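Kit Corner: the Herthorpe hand grippers

Every few months a box arrives at the newsletter with a note asking us to be fair. The latest one came from Prolonport, sender of the Herthorpe hand gripper, and the note ran to 4 pages, most of them about safety glasses. We were fair. We also wore the glasses.

If you missed the June issue, the Herthorpe is a gripper you hold yourself. You squeeze, the jaws close, and a small camera on top records what the jaws were up to, so that a robot arm can be taught the same job later on. It is a way of teaching a machine to do chores by doing all the chores first, a bargain most parents of teenagers will recognize.

The price is $726 for the pair. That buys two grippers, two camera mounts, a charging lead of heroic shortness and a year of the Younis software, which sorts your recordings and throws out the ones it doesn't care for. It didn't care for 71 of mine. No reasons are given, just a gray bar where your morning used to be.

Setup took nearly 90 minutes, a good part of it spent on a screw that the manual calls "captive" and that I found under the fridge. After that things went better. The trigger is light, the handle suits a medium hand, and the jaws open wide enough for most of what a household leaves lying on a table. Laundry is the job everybody wants done for them, so laundry got the most time. 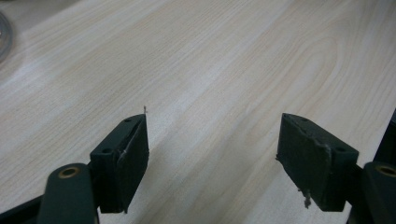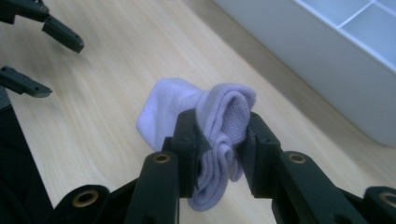
Herthorpe jaws over the tabletop: open in the first picture, closed on a sock in the second.

Socks are harder than they sound. A mug has a handle and a settled opinion about its shape, while a sock is a different object each time you put it down. The Herthorpe's flat fingers like a good thick fold, and they are less fond of a single layer lying flat, which you have to nudge into a ridge before there is anything to pinch. I got decent at this by the second evening. My family has been told and is bearing it well.

Now the grumbles. The finger pads are a wear item, and anyone planning long sessions should look them over for scuffs, ragged edges and stray fluff. Prolonport sells spares only in sets for both grippers, so one tired pad means buying friends for it. The wrist strap is an optional extra and shouldn't be. And the software's progress screen congratulates you in a tone I last heard from a dentist.

The obvious rival is the Luddale starter kit, which is cheaper and comes with a proper case. Its jaws are narrower, though, and its trigger had my thumb aching before lunch. For small hard parts I might still pick it. For fabric, the Herthorpe wins without much of a fight.

Readers who want to try before paying can borrow our review pair for a week. Write to the usual address, put "grippers" in the subject line, and send them back with the charging lead.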